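Automation Club: progress on the door task

Work this term has been confined to a single task: opening the round door of a front-loading machine with the arm and leaving it open far enough for the second stage to begin. The task was set by the Wivilside student competition, which scores door handling separately from loading. Last year the club treated the door as a minor matter and lost most of its points there.

The approach is now fixed. The arm comes in low and level from the left, stops short of the rim, and closes the last of the gap at reduced speed. Earlier versions came in at an angle and tended to push the door before they had hold of it. The rim is curved and glossy, which gives trouble twice over: the fingertip has little to bear on, and the wrist camera picks up reflections of the room that move as the arm moves. The edge finder written in June took several of these for the rim itself. It has been replaced by a simpler one that looks only at a narrow band ahead of the tip.

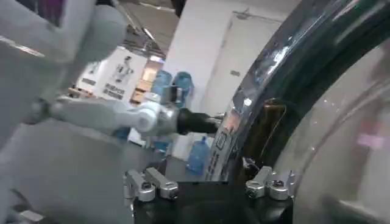 Results so far

The log at the close of the last session stood at 321 attempts. The first 200 were made with the old edge finder and are kept for comparison only. Of the most recent set of 20, 19 ended with the door open past the required mark. The failure was a slip at the rim, and the arm stopped itself as intended.

Two changes account for most of the gain. The wrist now holds its angle until the tip has made contact, where before it began to turn on the way in. The closing force was also lowered, after members found that a firm grip on a curved edge tends to walk outwards.

Stisier, the club's control program, now saves the wrist view at each stage of a run. Members going through a log should check these views before changing any settings. A steep tilt is normal during the turn between stations, and the shelving and ceiling lights will appear well off level. The program corrects for this only once the wrist has settled. 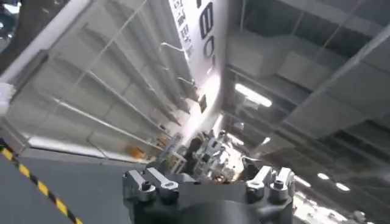
The correction takes a moment to apply, and any reading taken before it is complete should be thrown away. A flag for this has been added to the log file. Old logs do not have it.

Still to be done: the approach from the right-hand side, a slower return to the rest position, and a written procedure for restarting after a stop. Members who have used the Ansah fingertips are asked to add their wear notes to the shared folder before the next build session at Pluscombe. Spare tips should be signed out in the book.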